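스피드런 카테고리 좀 그만 쪼개자

2026년 10월 24일

급하게 쓴다. 어제 새벽까지 Kinilness 스피드런 게시판 싸움 구경하다가 잠을 설쳤고, 댓글로 쓰려니 길어져서 여기다 쓴다. 두서 없는 건 양해 바람.

모르는 사람을 위해 짧게. Kinilness는 9월에 나온 탐험 액션 게임이다. 맵이 크고, 밧줄 타고, 등불 켜고, 그런 거. 그런데 2장 끝의 종탑에서 밧줄을 놓는 순간 메뉴를 열었다 닫으면 캐릭터가 벽을 뚫고 5장 수문 앞에 떨어진다. 중간 장 두 개가 통째로 날아감. 발견한 사람은 Thodoris Stefanou. 방송 중에 실수로 찾은 거라 본인도 한참 동안 버그 걸린 줄 알고 재시작할 뻔했다. 그 클립은 다들 한번쯤 봤을 거다.

문제는 그 다음이다. 발견되고 나서 리더보드에 카테고리가 하나 늘었다. '종탑 허용'. 그러자 원래 있던 Any%는 '종탑 금지'가 됐고, 며칠 뒤 메뉴를 열지 않고도 비슷하게 통과하는 방법이 나오자 '메뉴 없는 종탑'이 또 생겼다. 지금 세어 보면 이 게임 하나에 등록된 카테고리가 61개다. 61개. 그 중 기록이 하나라도 올라온 게 절반이 안 된다. 기록 하나 있는 카테고리의 세계 1위가 무슨 의미가 있나. 나도 오늘 저녁에 두 개쯤은 세계 1위 할 수 있다.

내 주장은 단순하다. Any%는 Any%로 둬라. 이름부터가 그런 뜻이다. 게임 안에서 컨트롤러로 할 수 있는 건 다 된다. 종탑도 되고 메뉴도 되고. 싫으면 글리치 없는 카테고리 하나. 그리고 전부 모으는 100%. 여기까지면 충분하다고 본다. 나머지는 기타 칸에 넣고 필요한 사람이 찾아가면 된다.

반론도 안다. Savvas Stamatopoulos가 쓴 긴 글 읽었다. 종탑이 들어오면 3장 등반 구간이 사라지는데 거기가 제일 재밌는 구간이라는 것. 맞는 말이다. 3장 등반 나도 좋아한다. 처음 할 때 등불 꺼지고 바람 소리만 나는 그 구간에서 손에 땀 났다. 하지만 재밌는 구간을 지키는 방법이 기록을 무효로 돌리는 건 아니지 않나. 글리치 없는 카테고리에 가면 3장이 그대로 있다. 사람들이 거기로 안 가는 건 그건 또 그 사람들 마음이고.

그리고 '개발자 의도' 얘기. 이건 정말 지겹다. Liapis 때도 똑같은 소리 나왔다. 낙하 취소 기술이 의도가 아니라고 금지하자던 사람들이 있었고, 결국 투표로 살아남았고, 지금은 입문 가이드 첫 페이지에 그 기술이 나온다. 의도를 누가 아나. 개발사에 메일 보내서 하나하나 물어볼 건가? 게다가 개발사가 패치로 막으면 그건 그때 구버전 얘기를 하면 된다. 패치 나오기도 전에 미리 금지부터 하는 건 순서가 이상하다.

난이도 얘기도 좀 하자. 종탑이 '공짜'라는 말이 있는데 안 해보고 하는 말이다. 나는 연습 모드에서 1,000번을 시도했다. 성공은 978번이 아니고, 그 숫자는 실패 횟수다. 22번 됐다. 실전에서 저걸 넣으려면 배짱이 필요하고, 실패하면 종탑 바닥부터 다시 올라가야 해서 그 판은 그냥 끝이다. 3장을 건너뛰는 대신 그만큼의 위험을 사는 거다. 나는 그게 등반 못지않은 볼거리라고 생각한다. 방송에서 다들 종탑 앞에서 채팅이 멈추는 걸 보면 알잖아.

내가 그보다 걱정하는 건 하드웨어 쪽이다. 로딩 시간. 이건 카테고리를 백 개로 쪼개도 안 풀린다. 수문 앞에 떨어진 직후 로딩이 들어가는데, 저장장치랑 CPU에 따라 차이가 꽤 난다. 같은 실력인데 컴퓨터가 좋으면 앞선다. 기록 경쟁하겠다고 부품 바꾸는 사람이 벌써 있고.
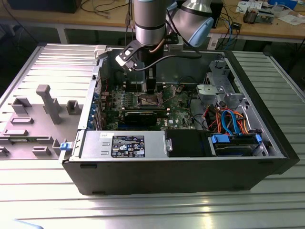
그래서 로딩 제외 타이머를 빨리 정식으로 넣어야 된다. Skunero 커뮤니티는 진작에 이렇게 했다. 자동 분할 프로그램이 로딩 구간을 잡아서 시간을 멈추고, 영상 검증할 때는 그 값을 쓴다. 처음에 말이 많았지만 한 시즌 지나니까 다들 조용해졌다. 오래된 노트북으로 뛰는 사람이 상위권에 들어온 것도 그 뒤부터다. Kinilness도 타이머 스크립트는 이미 누가 반쯤 만들어 놨다. 4장 컷신에서 한 번 꼬이는 것만 고치면 쓸 수 있는 상탠데, 운영진이 카테고리 투표 여섯 개를 동시에 돌리느라 그걸 볼 시간이 없단다. 이게 말이 되나. 우선순위가 거꾸로 됐다.

프레임 제한도 정해야 한다. 종탑은 프레임이 높을수록 메뉴 타이밍이 빡빡해진다는 제보가 있고, 반대라는 제보도 있다. 아직 제대로 비교한 사람이 없음. 규칙에 숫자 하나만 박아 두면 끝날 일인데 아직 빈칸이다. 이런 걸 먼저 하자는 거다.

Zemen처럼 될까 봐 그런다. 그 게임도 초반엔 사람이 많았다. 카테고리 쪼개고 또 쪼개고, 결국 각자 자기 방에서 혼자 뛰다가 다 흩어졌다. 마지막으로 들어가 봤을 때 최근 기록이 작년 거였다. 좋은 게임이었는데. 경쟁 상대가 같은 판에 있어야 기록도 줄고 새 루트도 나온다. 혼자 1위면 루트를 왜 파겠나.

정리하면 카테고리 합치고, 로딩 빼고, 프레임 정하고. 투표는 그 다음에 해도 안 늦는다. 혹시 내가 종탑 성공률 때문에 편드는 거라고 할 사람 있을까봐 미리 말하는데, 내 개인 기록은 종탑 없는 쪽이 더 좋다. 합쳐지면 나는 순위 떨어진다. 그래도 합치는 게 맞다고 본다.

오타는 나중에 고침. 게시판에 같은 내용으로 제안글 올릴 거니까 찬성이든 반대든 거기다 써 주면 되고, 제발 투표 기간 중에 새 카테고리 신청좀 하지 말자.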